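Furndale breakfast club gets new home after hall closure

1 Oct 2018

Furndale's free breakfast club is back on from this morning, four weeks after the church hall shut over a leaking roof. New place is the old Puvar showroom on the high street, side door, ramp on the left as you go in.

Doors open 7.30, last serving 8.40. No booking. Children under eight need an adult with them, same rule as before.

The move cost £1,522, most of it spent on electrics and a second sink. Of that, £755 came from the summer fair and bucket collections, the rest from Cisent, the packaging firm out on the ring road. Trajkovski bakery is carrying on with the bread, dropped off before seven on school days.

Numbers had been climbing before the closure. The club served 600 breakfasts in its last full month at the hall, toast and cereal mainly, fruit when it could get it. Parents were told in a letter home that the menu won't change much for now, though porridge may come in from January if the hob gets signed off. 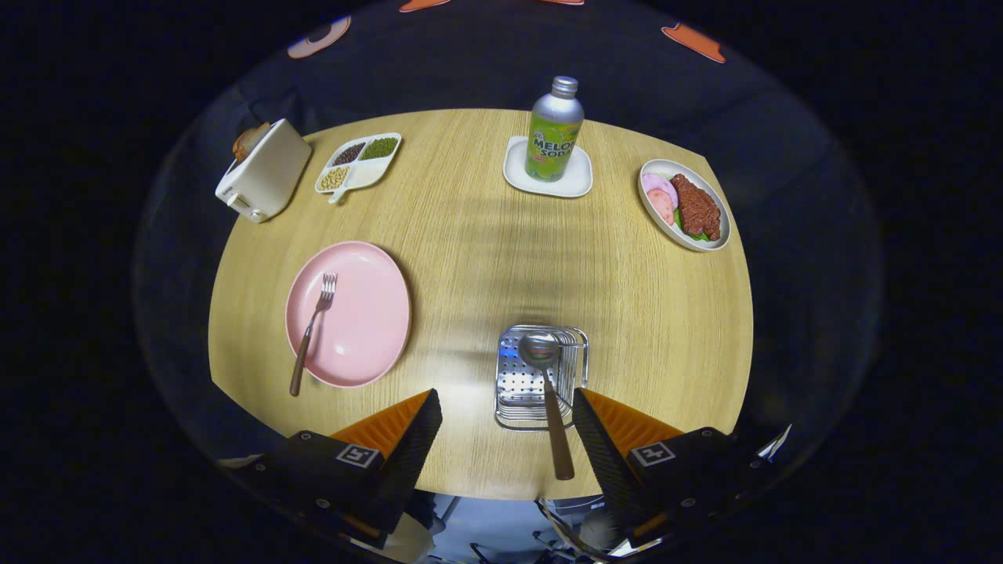

Parking is the one sore point. The bays outside are loading only until 9am and wardens have allready been round, so drivers are asked to use the library car park and walk accross. The number 4 bus stops oposite.

The lease on the showroom runs to the end of the school year. No date yet for the hall roof.

Related stories
Church hall roof: second quote due
Library car park charges frozen
Summer fair total announced
Number 4 bus timetable changes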